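Key and lock tidy - catch-up notes, December

Present: Gisela Rivadeneira (chair), Driss Kettani, Siham El Ouafi, Liam Moynihan (notes). Apologies: Chak-lun Kan, at Rakcombe till 3.

**1. Table**
Stone-pattern top stays for sorting. Siham likes the pale surface, small metal bits show up. Plaid fabric walls stay up too - Driss finds them busy, outvoted. Wipe down top before each sort, nothing stored on it overnight.

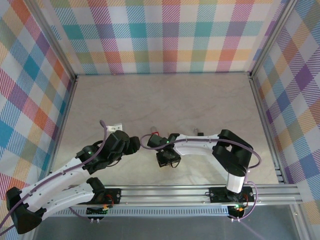
Driss to price a spare top. Kabbaj quoted 780, Gisela thinks too much. Ask Hollurari as well, their last one was 558 incl. delivery.

**2. Keys and tags**
Long discusion. Agreed:
- tags stay on their rings, don't split them up
- anything with no number goes in the "unknown" tray
- teal for store cupboards only, if we can get enough in that color

Liam to order a pack of 100 blank tags, same as before. Siham wants the ones with the bigger hole - check price first.

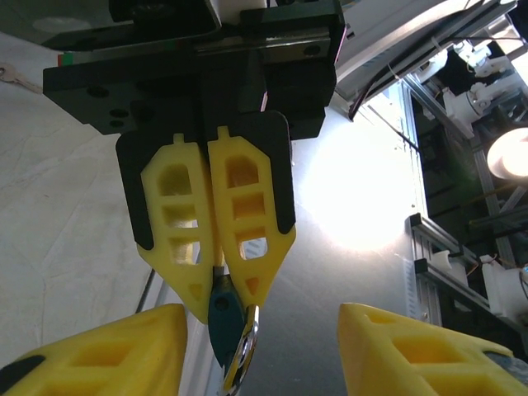

Old list still has cupboards we gave up in the move. Siham to cross out and send round. Chak-lun has the only copy of page 2, chase him.

**3. Padlocks**
Small ones only for the lockers. Keep shackle closed when it goes back in the drawer, they tangle otherwise. Trelitix order on hold untill we know what we have. Driss asked about combination locks - no, not this year.
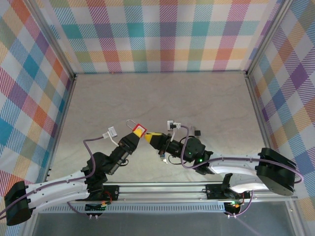

*Item 3 - small padlock, red body, white border*

**4. AOB**
Gisela needs the drawer labels by end of month. Liam doing them. Closed 4:40.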